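Skindodov project passes 3000 recorded grabs
16 March 2020

I stopped by the Dradden workshop again last week, and the big news is that the Skindodov team has now recorded 3000 examples for its learning system! When I first wrote about them in January they had 150, and Tsion Asfaw was still taping her notes to the window.

The idea is pretty simple, at least the way Tsion tells it to me. A person guides the gripper through a small everyday job, the whole thing gets saved, and later the software studies the pile and tries to work out the moves for itself. They have 26 jobs on the list so far (folding a washcloth is the one everybody dreads). 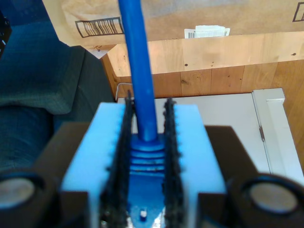
Cables are what Reshma Baloyi wanted to talk about, and I could have listened all afternoon. She says they're a headache for a learning system — they bend, they twist, and they never sit the same way two times in a row. So the team collects lots of different grips. With the blue one, the rough black pads close on the ribbed boot just above the connector, and the cable goes straight up from there. Other takes have the pads much farther along, and Reshma wants plenty of those too.

The next round adds 13 new jobs, mostly buttons and zippers, and Octavio Cuadros will be doing a lot of the guiding. I got to try one take myself and dropped it — they kept the recording anyway!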